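The Pads Come First
By Igor Rutkowska

When Maj-Britt Hägglund begins her morning in the workshop at Gilov, she does not turn on a computer. She takes the gripper in her hand, closes it on nothing and listens. If the two fingers meet with a dull sound, she is satisfied. If there is a click, one of the pads has moved, and the machine will not work until she has found out which one.

Hägglund looks after the hand tools of the Mokura cell, a small installation that learns to sort kitchen goods. People carry the gripper by its handle and do the task themselves, and later the arm in the cell repeats what it has learned. Both ends must have the same fingers. "If mine are a little crooked, the arm learns crooked," she told me. She said this quite seriously, with a screwdriver between her teeth.

The work is slow and it has its order. First she wipes the rubber with a damp cloth, always from the tip to the base. Then she opens the fingers fully over the bench and looks down on them with one eye closed. The tips should stand at the same height. When they do not, she loosens the screws of one finger, presses it against a metal block from a drawer, and tightens again, a quarter turn on each side.
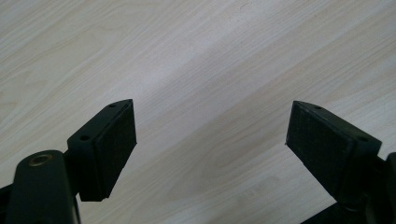 The rubber is what wears out. Hägglund changes the pads after 3000 grasps, although her colleague Anderson Teixeira thinks this is too early and would wait longer. They have argued about it since September. Teixeira keeps the old pads in a coffee tin and sometimes holds one against the window, to show that the pattern is still good. She then runs her thumb over it and shakes her head.

A change of both pads takes her 15 minutes. The old glue is the hard part - it comes off in crumbs, and every crumb left behind will lift the new pad at one corner. She scrapes with a plastic card, never with a knife. After this she presses the new pad on, puts a clamp over it and goes to drink her coffee.

The threaded inserts are another worry. They are pushed into the plastic with heat, and a person who tightens a screw too strongly can pull one out again. It has happened seven times in the life of the cell. For each case there is a line in the notebook, with initials, and Teixeira's initials are there more often than he likes.

Before the gripper goes back to its hook, she does one last test with a wooden spoon. She closes the fingers on the handle, turns her wrist and pulls gently with the other hand. The spoon has a dark ring where the pads have held it over the years. She writes the date beside her name and takes down the next gripper.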